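Gripper trial — pre-run inspection checklist, glassware station
Station: Vidari bench 2
Finger set on trial: Stalusov soft tip, pointed (compared with Mendonça flat pad)
Checked by: Rafia Memon
Second check: Thijs Segers
Day: Monday, morning session

Mark each line OK, NOT OK or N/A. Add a comment for anything not marked OK.

1. Emergency stop pressed, released and reset
OK

2. Finger screws tight, no play at the mounting face
OK
Comment: Left finger had slight play before tightening. Mark the screw head with paint next time so we can tell if it has turned.

3. Finger tips free of splits and cuts
OK
Comment: Flat pad set has a nick on one corner. Still usable for plastic, not for glass. Kelly has ordered a new pair.

4. Grip force limit set for glass
NOT OK at first check, OK at second
Comment: The controller had kept the value from the flat pad trial. It does not reset when the finger set is changed in the menu — enter it by hand every time. Wilson Guzmán to ask Uretico whether this can be fixed.

5. Speed limit on for first pass
OK

6. Glassware free of chips and cracks
OK
Comment: Checked by hand under the lamp. One beaker from the spare box rejected and put in the glass bin.

7. Bench wiped down
OK
Comment: Small specks still show up on the black top. Wipe again if the camera picks them up as objects.

8. Wall socket kept clear of the work area
OK
Comment: Nothing to be plugged in here during a run. Use the sockets on the other bench.

9. Trays at back of bench, opening to the front
OK
Comment: Trays shift if the arm brushes them. Thijs would like a strip of tape on the bench to line them up. Agreed, not done yet.

10. Fixed camera focus and exposure
OK
Comment: Clear glass on black is fine. Clear glass inside a white tray is much harder to pick out, and the rim of a dish can be lost altogether. Compare both exposure settings before the next session.

11. Cycle counter noted
OK
Comment: 534 on the pointed set. Inspect again at 1,000.

Open points
Item 4 must be closed before anyone runs the round-bottom flask. Item 9 can wait. Zhenhua Jiang wants both finger sets tried on the same beaker, same start position, before we choose.
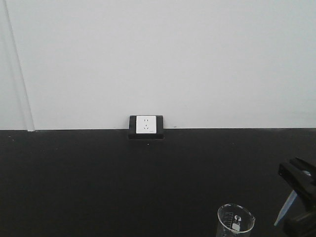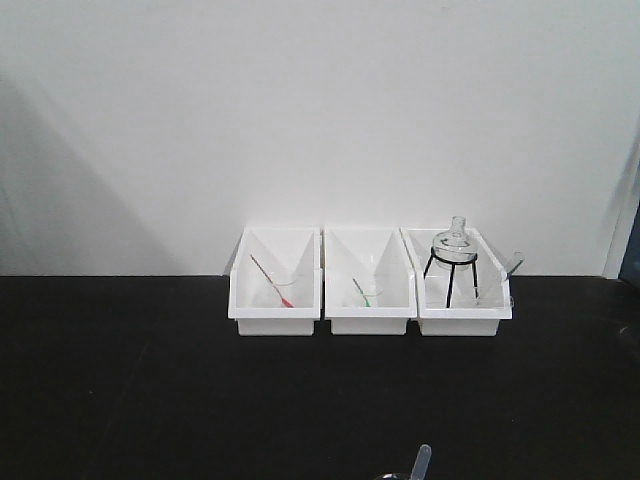 Glassware station, Vidari bench 2. First picture: beaker and pointed finger. Second picture: the three trays, flask on its stand in the right-hand one.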